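Sidov S2 Aviation Headset Review

January 31, 2019

I fly a rented four-seat single out of a small towered field, mostly short trips of an hour or two, with a longer cross-country every May. For years I used a passive headset that clamped hard enough to leave marks. Last spring I replaced it with the Sidov S2, an over-ear model with active noise reduction. I have now used it long enough to have an opinion on it.

Price and what you get

I paid $277 from Grajales, a pilot shop that ships from two states over. That puts the S2 well under the big names and a little above the cheapest active sets. You get the headset with twin general aviation plugs, a control box on the cord, two AA batteries, a spare mic cover and a soft bag. The manual is a folded sheet. It covers battery changes and the stereo/mono switch and leaves out how to adjust the mic gain, which you do with a small screw behind the boom. I had to email Sidov to find that out. They answered the next day.

Noise reduction

At cruise power the low engine drone drops off a lot when you switch it on. Wind noise and prop hiss at the higher end are still there, and the passive seal does most of the work on those. If you wear glasses with thick temples you will lose some of that seal. I switched to thin wire frames for flying and the difference was easy to hear.

There is a faint hiss from the electronics with the engine off. Once the engine is running I can't hear it. On two flights I got a short thump in the left ear when taxiing over rough pavement, which I understand is common with active sets in this price range. It hasn't done it in the air.

If the batteries die, the headset keeps working as a passive one. The radio gets quieter when that happens, so you will need to turn up the volume on the panel.

Radio and intercom

Tower and ground come through clearly. I had no trouble with readbacks, and controllers have not asked me to repeat myself any more than they used to. The mic does need to be close, almost touching the lip. Move it an inch away and the intercom squelch starts clipping the first word of every sentence.

The boom is on the left side only. Some headsets let you flip it and this one doesn't. From the right seat the cord crosses my chest, and I clip it to the shoulder belt. 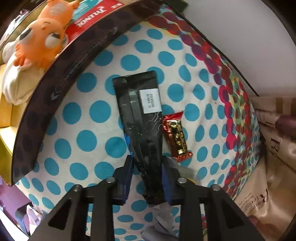

Comfort

The clamping force is moderate. The S2 is heavier than I expected, and I notice the weight on top of my head after about two hours. The ear seals are foam with a thin covering and get warm in summer. I bought a set of cloth covers from Mimex, which helped with the sweat and cost a bit of noise reduction. The head pad is attached with hook-and-loop strips and comes off for cleaning.

Battery life

Sidov does not print a figure on the box. I change the batteries every fifth or sixth flight and have not run out in the air. The automatic shutoff works when the headset is unplugged and left alone for a few minutes. The battery door is stiff, and I would not want to open it in turbulence. Swap them on the ground.

Compared with the Hirine

A club member let me try a Hirine for one flight. It is lighter and the noise reduction is better at the high end. It also has Bluetooth, which the S2 lacks. It costs more than twice as much. For someone who flies every week I think the Hirine is worth it. I fly two or three times a month and can't justify the difference.

Should you buy it?

For a student or a renter who wants active noise reduction at a fair price, yes. The radio audio is good and the build has held up – no cracked plastic, no loose plugs. Try one on first if you wear glasses or have a larger head, because the band is already near its last notch on me. I would also ask the shop about returns before ordering. Grajales gives you a month, and the headset has to go back with all of its parts.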